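Chapter 4
Counting the Whole Cost

Buying a robot is the fun part! Paying for everything around it is where budgets go wrong, and that is what we'll work on in this chapter. Our running case is Norkel, a parts maker planning its first automated line with 200 hours of floor time set aside for setup.

Start at the point of work. Under a vehicle, an arm has to reach past brake lines, brackets and suspension parts, often into shadow. Every tight spot like that affects what you buy: reach, wrist size, lighting, spare covers.
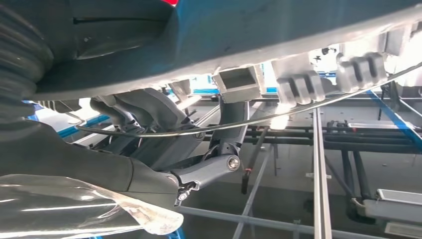
Figure 4.1 Suspension parts, brackets and a brake line beneath a vehicle body.

Now look at the things that never make it onto the first quote. Crates, shelves, floor tape and cable all cost money, and they all take up room. Norkel's first plan listed 41 items. The final one listed almost 500 – and most of the new lines were small, ordinary things you could carry in one hand.

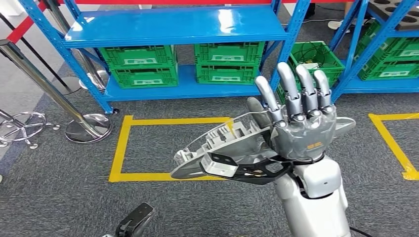 Chapter 4 | 67

A hand that can hold an odd-shaped molded part is a wonderful piece of equipment, but it needs parts delivered within reach and a marked place to work. Put those on the same sheet as the robot.

In Section 4.1 you'll build that sheet yourself, using price lists from two suppliers, Ciltulen and Naylor. Section 4.2 adds upkeep and training. Keep a pencil handy – you will be changing your totals a lot.

Key terms: unit cost, floor space, spare parts, upkeep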